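Roller shade creeps down after I set the height

Posted 2/9/26 in Windows and Shades

Anoma Majumder
I have a chain-operated roller shade, translucent fabric, made by Tustico. There is no spring in it. The chain drives a plastic clutch on the right end, and the left end is a plain idler pin. When I stop the shade partway, it holds for a few minutes and then drops. The amount varies, but by evening it is usually on the sill. The fabric rolls straight and does not rub on either bracket. The shade was fine until I replaced the original hem bar with a heavier steel one last November.
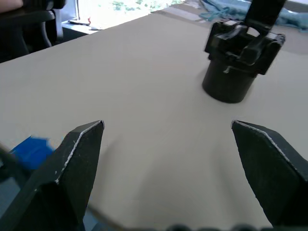

What I have tried

Tightened the bracket screws. Checked both brackets with a level. Cleaned the chain with dish soap and let it dry. Swapped the chain tensioner on the wall for a new one. None of this made a difference. Before I order a whole new shade I would like to know whether the clutch can be replaced separately.

Efren Padilla
The clutch can be replaced. It is a press fit in the end of the tube. Take the shade down, pull the clutch straight out, and measure the inside diameter of the tube. Order by that measurement and not by the width of the shade. Also weigh the hem bar. Clutches are rated for a maximum load, and the load is the fabric plus the bar.

Do not oil the clutch. It holds by wrap springs gripping a core, and oil makes them slip.

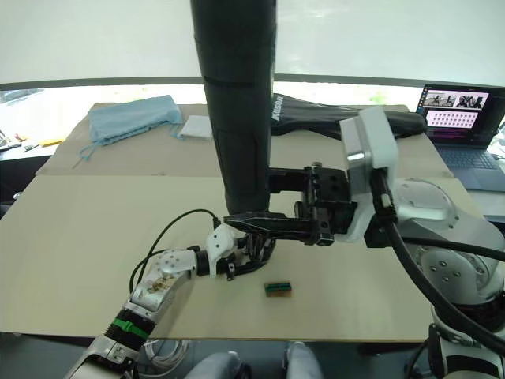 How do I tell whether the clutch or the hem bar is at fault?

Slide the steel bar out, put the old one back, and leave the shade at half height for 24 hours. If it stays put, the weight was the problem. If it still drops, the clutch is worn.

Kalldale
Agree with most of the above. A few things to add on setting the height once the new clutch is in.

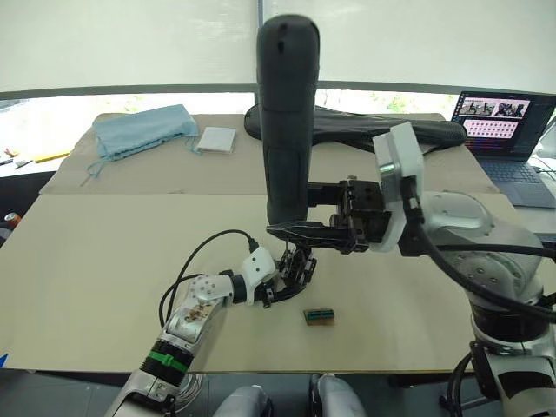 The lower stop is a small bead clipped to the chain. It keeps the fabric from unrolling past the point where it is attached to the tube. Set it with the shade at the lowest position you want in normal use. If you stop short of the sill you get a band of full daylight under the fabric, as in the photo above with the greenery showing, and that band will look much brighter than the shade itself. For a desk facing the window I would take the shade all the way down. For plants on the sill, leave the gap. Always leave at least one full turn of fabric on the tube. 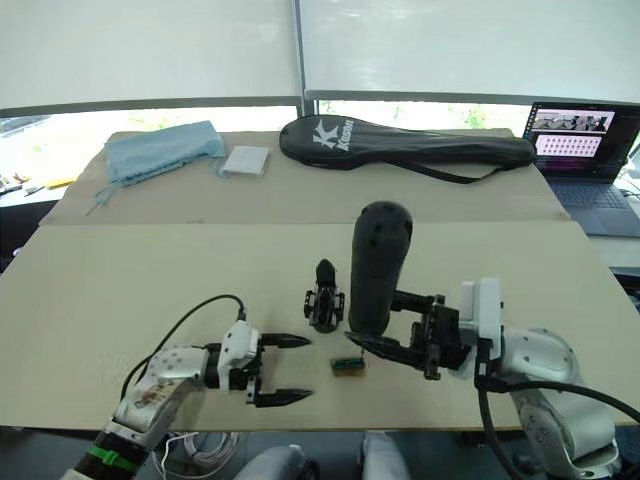

The upper stop goes on the other side of the chain. Raise the shade until the hem bar is 2 inches below the roll, then clip the bead against the clutch housing. Run it up and down 7 times and check that neither bead has moved.

Haque
had the same problem, just hung mine lower and left it. works ok

Anoma Majumder
Old bar is back in and it still drops, so I am ordering a clutch. The bars weigh 400 g (old) and a good deal more (new, my kitchen scale would not read it). I will keep the old one on.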